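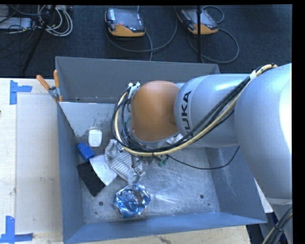
Monday nights in the Kazmi building

Oct 30, 2023 | By Noel Sison
4 min read

I was told to bring a jumper and something from the bottom of a kitchen drawer. The jumper was for me, as the heating in the Kazmi building goes off at six. The other thing was for the robot.

The Dallitport student robotics club has 13 members this term and one very large KUKA arm, and on Mondays they all squeeze in with it and argue. I'd pictured little wheeled things bumping into skirting boards (my school had one of those, and it caught fire). This is a proper factory-sized machine with a fat bundle of cables strapped along it, and when it swings over the metal bin everyone stops talking. I certainly did!

The job sounds daft when you say it aloud. Reach into a bin of odds and ends, pick one up, put it somewhere else, do it again. "My little sister could do it," says Hammad Jadoon, who is in his second year and has spent most of it on this. "She'd be faster as well."

Hard, blocky things are fine, he tells me. Foil packets are the ones they moan about - all that shine and crinkle, so the software can't make up its mind where the edges are. Stripy cloth is nearly as bad. Nighat Soomro keeps the log, and she let me scroll through it: 3,246 tries since term began, every one with a note beside it. A lot of the notes just say "foil". One says "foil, again, I'm going home".

They're getting ready for the Ondton picking contest in November, where each team gets 200 goes at a bin they've never seen before. Only 2 people from each team may stand near the controls, and choosing them has caused more bother than the programming. Haris Cheema wants to be one. So does everyone else.

Donal Tully, their tutor, mostly stays out of it. He drinks his tea by the door and asks awkward questions, such as what they'll do if the bin is full of socks. There was a long silence after that one, then a lot of typing.

My offering was a garlic press, by the way. Nighat wrote it down in the log and said they'd try it next Monday.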